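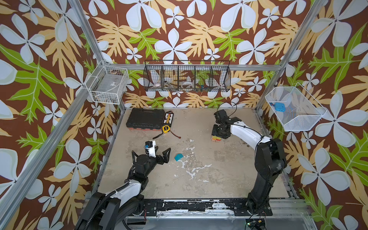 Small Space, Big Mess: My Workbench Corner Project
Final report, Practical Design 2
Instructor: Lorraine Yeoman

Why I picked this

When Ms. Yeoman told us to choose a storage problem we personally cared about, I wrote down "tools" before she finished the sentence. I am the person who owns one tape measure and can never find it. I once spent a whole Monday evening hunting for a roll of tape in the Dunmore building and finally went and bought another one (and then found the first one, of course, in my coat).

So my question was pretty simple. If you have a small work area with walls on three sides, how much of the stuff should hang up and how much should live on the work surface?

What I started with

The wallpaper came first, and I'm not sorry! It's a pattern called Wullberg, with big pale flowers and bright green ferny leaves on chocolate brown, and I put it on the back and both sides. Roland Lambert, my project partner for the first half, thought a dark background would make the whole corner gloomy. I think the green saves it. We argued about this for longer than we argued about anything useful.

For storage I went with wire baskets. There's a long black one across the back with four compartments, a white one up high on the left, and a white fine-mesh one on the right wall. I like mesh because you can see what's inside without taking it down, although the black mesh hides small things more than I expected, especially against that wallpaper.

The work surface is beige, and it shows everything. Gray smudges, white splatters, scuffs all over. I scrubbed it for 30 minutes in March and got maybe one smudge off. If I did this again I'd choose a darker surface, or put down a mat and swap it out.

What I tried

My first rule was that everything gets hung up. It sounded great and lasted two days. The tool case is a hard black plastic thing and there was no way I was trusting a wire basket with it, so it got a spot at the back left. The battery pack went next to it. After that the rule was more like "small stuff up, heavy stuff down," and that worked a lot better.

The tape went in the left compartment of the black basket, and the little blue and green pieces went together farther right. The tape measure was harder. Its official home was the back basket, but I use it so much that it kept ending up down by the battery pack. Same with the flat teal piece, which just sort of drifts around the middle – I gave up assigning it a place.

I also asked classmates to find things in my corner while I timed them. Before sorting, the slowest search took 43 seconds. After sorting, the slowest was 8. I know that's a tiny test and they'd already seen the corner once, so Roland says it barely counts. Fair enough.

What didn't work

The high white basket on the left was a waste. It's a stretch for me, so I hardly put anything in it, and the label on it is so faint that it doesn't help much. Lowering it is the first thing I'd change.

Cables are still a problem too. I had one with a red connector that never wanted to stay coiled, and my baskets did nothing for it. Ms. Yeoman suggested hooks along the crossbar on the back wall. I ran out of time, but I've drawn them into my revised plan on the last page.

Next steps

Hooks, a lower basket, a mat, and a proper shallow tray for the tape measure, within reach of wherever my hand goes first. The wallpaper stays.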